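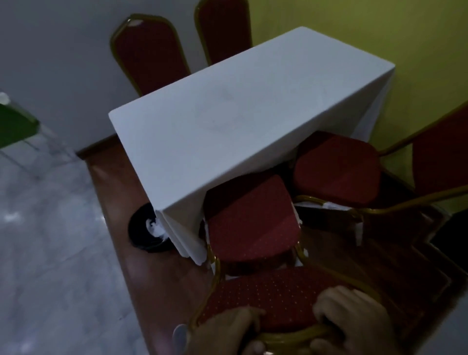
Why does the planner stop for two seconds before every grasp?

It is waiting for the perception node to agree with itself. The pose estimate has to land within tolerance on nine consecutive passes before the planner is allowed to commit, and nine passes take as long as they take. You can lower the number in the config. We did, in October, and then we put it back.

Welcome to the Nelby gallery. Nelby is the planning and perception stack we build at Dududach, and this page is where we keep the visual side of it, with a few lines on what the software makes of it all. It is maintained by Woo-jin Yeo, who writes the planner, and corrected by Jin-sol Woo, who writes the perception code and would like it known that the planner has bugs too.

Banquet room, chair handling

Two hands on a red chair, one on the gold tubing at the front of the seat and one farther right, holding the seat edge and frame from above. For the contact model this is a lovely moment. For the segmenter it is a red chair in front of other red chairs, and its opinion for most of October was that the room contained one very large chair with a great many legs.

The white tablecloth is the brightest thing in there by a long way, and the auto-exposure in Nelby used to meter on it with real devotion. Everything red went to mud. Exposure is now weighted toward the area near the hands, a change of 40 lines that took longer to argue over than to write.

Cloth over a table also hides the legs. The collision checker treats the cloth as solid down to the lowest visible point, so a chair pushed partly under the table counts as a chair inside a wall. Jin-sol added a "soft boundary" label for drapery. The planner now accepts it, with a cost penalty of 100, which was picked because it was a round number and has outlived several better ideas.

Thin gold tubes remain the weak spot. Shiny metal gives us depth holes, the holes get filled by interpolation, and the planner cheerfully routes a finger through the result. Ticket 1515 covers this. Ticket 1515 has covered this for some time.

The green chair at the far left has its own class in the label set, mostly for Myung, our annotation tool, which offered "plant" as its first suggestion for anything green until we retrained it.

The next set for this page comes out of the Stokenholm branch, where regrasping moves into its own process and can crash without taking the rest along – progress of a kind. Corrections to the captions go to Jin-sol. Corrections to the planner go in the tracker, under 1515 if at all possible.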